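Review: the Musside hand gripper pair, after an open day at Eltoveo

I went to the open day of Eltoveo in October with one question. My company repairs and rents linen for small guesthouses, and we were thinking to buy a set of hand grippers so that our own people can record how they fold. The recordings would then go to a firm which trains robot arms. Two sets were on my list, the Musside pair and the older Ulier model, and Eltoveo had promised that visitors could try the first one for as long as they liked. This review is mostly about the Musside, with some remarks about the Ulier, which I have used before for one month.

The visit was organized in small groups. Mine had 6 people. We got coffee, a talk of 15 minutes that I would shorten, and then we could go to the stations. There was a kitchen station, a station with boxes and tape, and the one I came for, the bed with laundry.
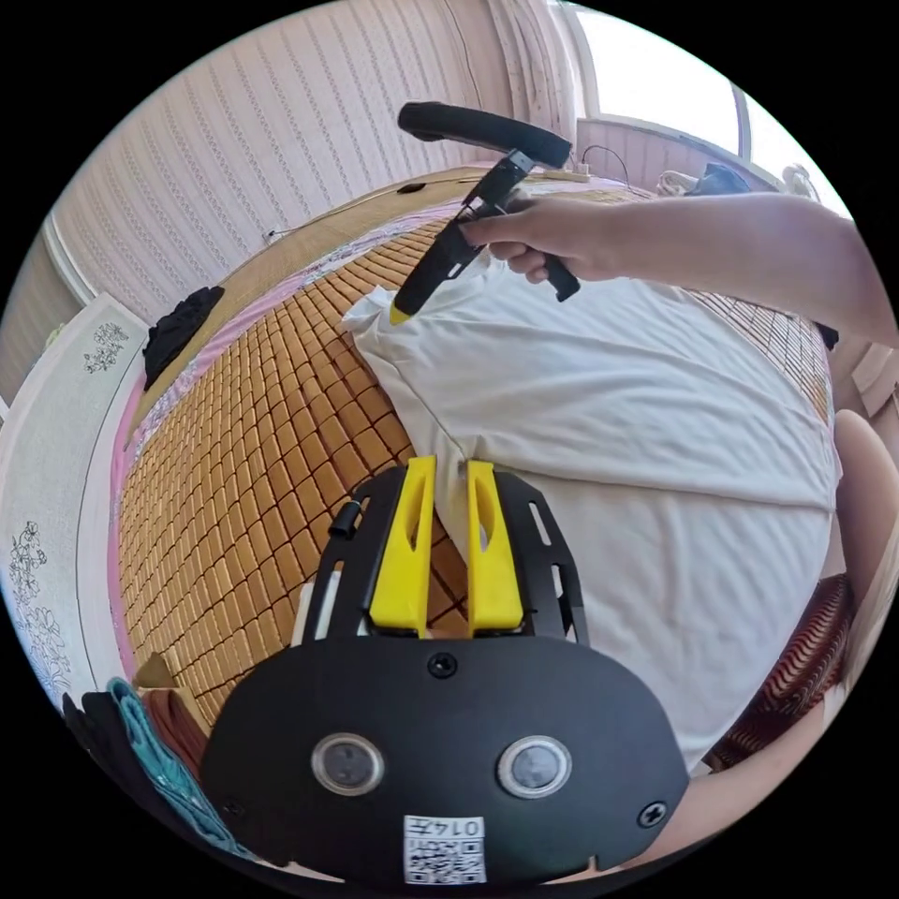 My first test for any gripper is always thin cotton, and I recommend the same to everyone who works with textiles. A towel forgives you. It is thick, you can take it almost anywhere, and it comes up in one piece. With thin cotton you must take only the fabric and leave alone what is under it, and this is where the Ulier made me angry many times. At the laundry station the white cloth was lying on a bamboo mat with small tiles, full of creases, with one corner bunched up into a tip. A tip like this is easy, even a beginner can catch it. The flat middle is the difficult part. The Musside needed me to push down a little, slide, and close slowly. I had it after a few attempts, and after half an hour I did it without thinking.

The yellow fingers are the best thing on the tool. They have a long slot cut through the center, and they give a little when you close them, so you feel the cloth in your hand through the trigger. I cannot explain this feeling better. On the Ulier the trigger is stiff and tells you nothing, and you look all the time at the tips to know if you hold something.

The trigger itself is good for my hand, which is medium. A woman in my group with smaller hands said that she had to stretch her finger, and she changed her grip often. I asked if there is a smaller handle. There is not, but the person at the station wrote it down.

Weight is the second point. Each gripper feels fine for the first minutes. Then you notice that the mass is in front and your wrist is working against it. Eltoveo advises to stop after 50 folds and rest. I find this correct, and I would put it in the instructions in bigger letters — now it is on the last page. If you plan full working days, calculate with two people who change places. 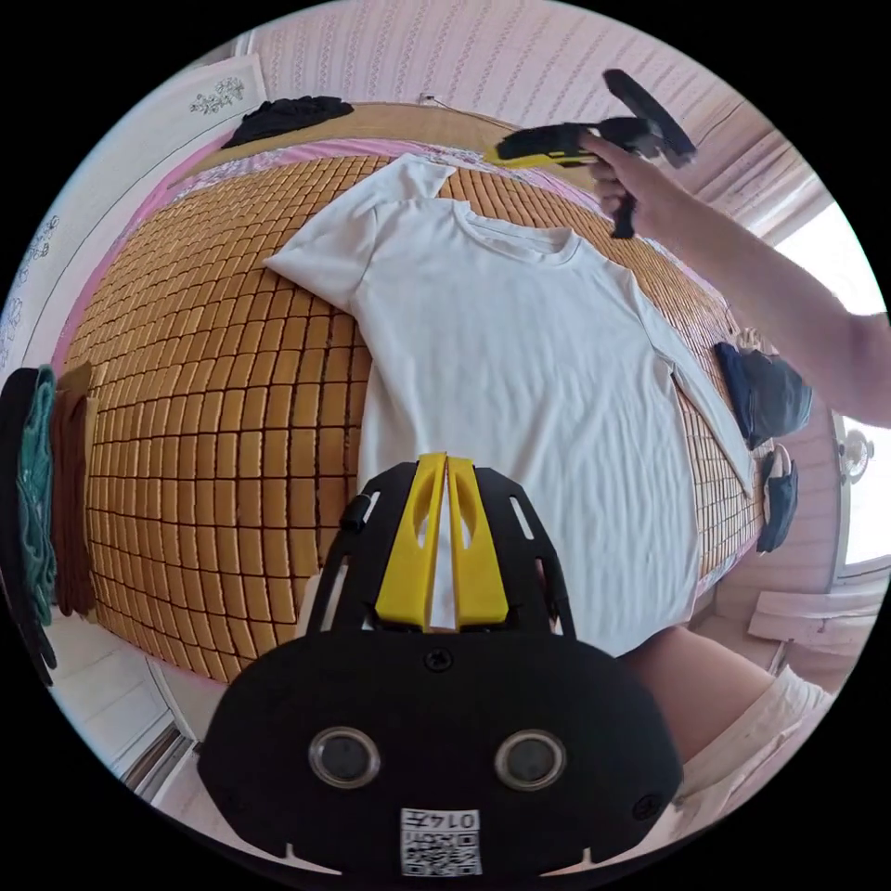 Written by the owner of a linen rental business, guest reviewer for the textile section

The T-shirt was my second test, and I think it is a better one than sheets for learning to use both hands. A short-sleeved shirt laid flat looks simple. But the sleeves must go in first, the two hands must arrive at the same time, and with a gripper in each hand you have no free finger to correct a wrinkle. My first shirts were ugly. I compared with the way the staff did it, and they move much slower than I expected, with a short stop before each closing. When I copied the stop, my folds became straight. The neckline with its ribbed band was a good place to take hold, because the fabric is firmer there. The hem slipped away from me more often.

A few things I did not like. The case has soft foam that will not survive a van. The charger is separate for each hand. And the software, which is made by Rieger, asks you to name every recording before you can start the next one, so you lose your rhythm. I asked about automatic names and was told it is planned. I have heard "planned" before.

The price they gave us was 900 for the pair, without the software license. For one person who is curious, this is too much. For a company that wants to record every week, I find it fair, and the Ulier is not cheaper when you add the spare fingers that it eats.

About the open day: go to the early group if they offer it again. In the afternoon the stations were full and one had to wait for the bed, while the box station was free all the time. Bring also your own textiles. I had two of our pillowcases in my bag and they let me use them, and I learned more from those two than from the talk.

We ordered one pair. I will write again when we have used it through a season of guesthouse sheets.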